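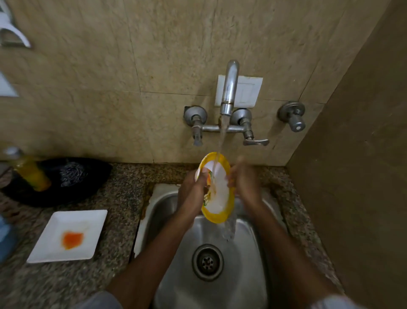 Water rates in Drilley go up in April

Friday, November 23, 2018

Well, the letter finally came. I was hoping the Drilley water rates would get through one more year without a bump, but mine landed in the mailbox the day before Thanksgiving (great timing, folks) and the new numbers start with the April bill.

The base charge for a regular household goes up 15 percent. If you're on the Desier side of the river you were already paying a little more for pumping, and that extra fee stays the way it is. I called the utility office to make sure I was reading it right, and the woman who picked up was very nice about it and had clearly been asked the same thing all morning.

Where the money goes

Most of it is for the old main under Uysal Street, the one that broke twice last winter and turned the bus stop into a skating rink. The plan is to replace the whole run from the library down to the Purkia bridge, and the street will be down to one lane for a good part of the summer. I live two blocks over, so I'm already dreading the detour traffic!

The letter says 2,312 homes are hooked up to that line and 1,834 of them have the newer meters. Everybody else gets a meter swap at no charge before the new rates kick in. You do have to be home for it, and they want you to call and pick a time.

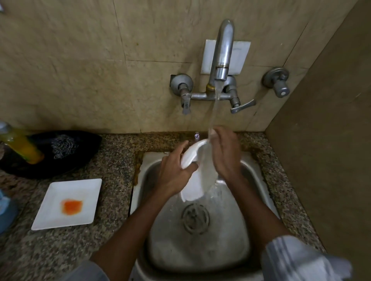
What to do if the bill is a stretch

There's a discount for seniors and for households under a certain income, and it's bigger than I expected. You have to apply again even if you got it last year. The forms are at the front desk at town hall and at the library, and I picked up a few extras for my neighbors.

You can also ask to spread a big bill over several months with no late fee.

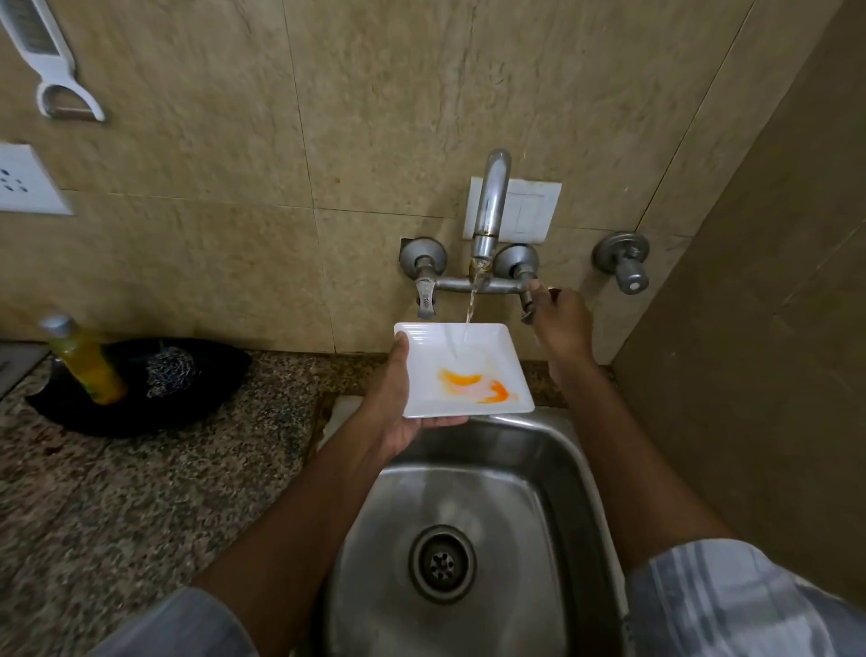

I did that once after a toilet leak ran up a charge I still don't like to think about, and it took one phone call. The office is closed today for the holiday weekend but the phones are back on Monday at eight.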